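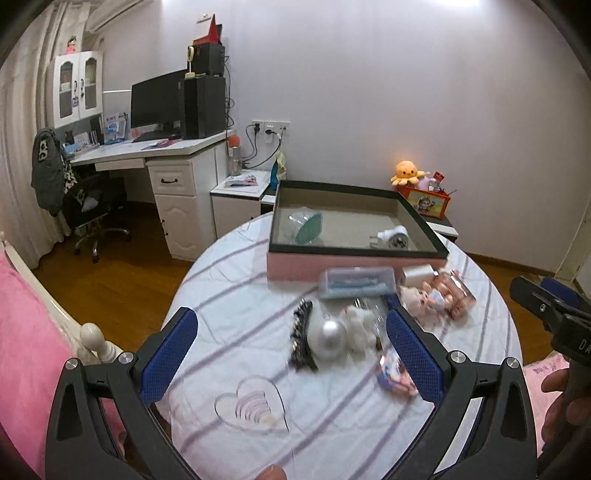

Small-item sorting on a round table, with two hand-held grippers and an open pink box.

Can a machine tidy up a kid's room yet?

Short answer: parts of it. Floors have been handled for years. Tabletops full of hair clips, chargers, dolls and little bottles are still slow going, and most of the work stays with you.

What machines manage now
Picking up one soft thing, such as a plush toy, and dropping it in a bin. Padded jaws help a lot. In our trial at Fellska, the Simik arm put away 15 soft toys without a miss.

What they still get wrong
Clear plastic is the worst – lids, cases and see-through dishes are hard for a camera to pick out. Flat packets slide. Cords snag. The same arm needed 58 minutes for a mixed tabletop that takes a person 2.

Tips if you want to try one
Clear the breakables first.
Use a plain tablecloth. Stripes can confuse cheaper cameras.
Leave a finger's width between items so the jaws can open.
Unplug chargers and wind up the cords.
Keep bins open. Lids and latches are a separate job.

If you would rather do it by hand
Put a box with a clear lid on the table and sort small things straight into it. Plug-in items go in one corner, hair things in another. Dolls still in their packages can stand on a shelf.

We will try the Merkau arm on laundry in August.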